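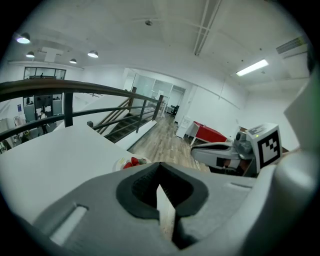 Upper landing, Rilska building: the white table and the strawberries, with the stair railing behind.

Minutes of the shared spaces meeting
March | By the minute taker, Rilska building
3 comments | 14 shares

The meeting opened at 4:10 p.m. in the lower-level meeting room. Present were the chair, the building manager, two people from Wirkau, one from the print office, one from the front desk, and the minute taker. Kuster sent apologies and a brochure. The brochure was not discussed.

1. Minutes of the last meeting

Accepted with one correction. The last minutes said that the landing table had been "widely welcomed." The print office asked who had welcomed it. The wording now reads "installed."

2. The landing table

The building manager reported on the first weeks of the white table at the top of the stairs. The idea, as set out in the original proposal, was that people from both levels would stop there, eat something, and talk to each other. The manager considers this to be working.

The chair asked how that was known. The manager said people had been seen at the table. The chair said people are also seen at the elevator and it has never been put down to community spirit.

Wirkau said its staff like having somewhere to stand that is not a desk. The print office said its staff walk past the table to get to the stairs, which may account for a good share of the people being seen there. Both remarks are recorded at the request of those who made them.

There was some discussion of where the table stands. It is close to the railing, and the stairs drop away on the other side. The front desk is uneasy about plates being left along that edge and would like the table pulled back toward the wall. Wirkau pointed out that pulling it back narrows the walkway to the glass-walled rooms. The manager offered to ask Kuster for an opinion. It was noted that Kuster sells tables and that its opinion last time was a second table.

Agreed: the table moves away from the railing by the width of one floor plank, as a trial. The minute taker asked what would be measured during the trial. No answer was given, so the item returns next time.

3. Fruit

Nasteck has been delivering fruit for the landing under a trial arrangement. The trial cost is $400 and covers the period up to the next meeting. The Nasteck leaflet, circulated beforehand, says that fresh fruit in a shared area "lifts the whole workplace." The chair asked whether anyone present had been lifted. One person from Wirkau said the strawberries were good. The print office said they were good for strawberries in March, a narrower claim.

The manager had sent out a short questionnaire, and 23 replies came back. Most of them asked for fruit to continue. The print office observed that the question was "Would you like free fruit to continue?" and wondered what other result had been expected. A better question would be whether people would chip in for it. The manager agreed to ask that one and did not look happy about it.
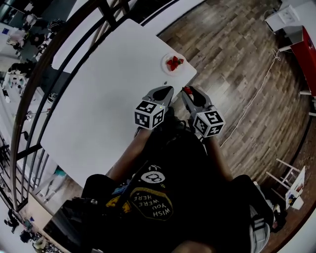
The same table from above, strawberries on their round plate near the corner.

The front desk drew attention to the small dark speck on the table below the plate. Wirkau thought it was a seed. The front desk thought it was a crumb and said that either way it was on the table and off the plate. Several minutes went by on this. The chair ruled that the meeting could not settle what it was and that wiping the table would deal with both possibilities.

The present wiping rota was then read out. It says the table is to be wiped "as needed by users." The print office said a rota with no names and no days on it is a wish. Wirkau said its staff wipe up after themselves. Nobody challenged this aloud.

Agreed: a cloth and a small bowl for strawberry tops to be kept at the table. Wirkau and the print office to take alternate weeks, Wirkau first. Nasteck not to be extended until the second questionnaire is in.

Wirkau asked for a bigger plate, as the current one is small and goes around the table edge rather easily when someone leans on it. Held over. The chair would like to see the small plate emptied on a regular basis before anyone buys a large one.

4. Floor and cables

The thin white cable running across the floor beside the table was raised by the front desk, for the third meeting running. It has no cover on the list of approved floor fittings. The manager said a cover strip had been ordered. Asked when, the manager said it was "in the system." The chair asked for the order number in writing and wished it recorded that the system had been mentioned last time too.

Wirkau suggested running the cable along the wall. The print office supports this and does not see why it needs an order, a system, or a third meeting. The manager will look at the length of the cable and report back by email. Until then people are asked to watch their feet on that side of the table.

5. Furniture on the landing

The white stool near the table has come up in comments. Its legs are thin and opinions differ on whether it is meant for sitting. The manager says it is. The print office says that someone should sit on it at the next meeting while the rest of us watch. It stays where it is for now.

Kuster has proposed a "refresh" of the upper level and says it would take 45 minutes to present. The chair offered ten. There was no support for replacing the desk with the red top, which several people like, or the black office chair. Wirkau asked whether the four hanging lamps were part of the refresh. The manager believes they are. The meeting could not find anyone who had complained about the lamps.

Agreed: Kuster may send prices in writing. No presentation.

6. Noise on the stairs

Reported by the lower level, where voices from the railing carry down into the cubicles. Wirkau said that if people are talking at the table then the table is doing its job. The print office said that if so, it could do it more quietly. Not resolved. The glass partition downstairs helps less than was promised when it went in.

7. Any other business

The front desk asked that bags be kept off the walkway beside the table. Agreed without discussion, the only item today of which that can be said.

A suggestion to name the landing was received through the comment box. The suggestion was not read out.

Next meeting: a Saturday was proposed by the manager and declined by everyone else. Date to be sent by email.

The meeting closed at 5:25 p.m.

Share this page | 3 comments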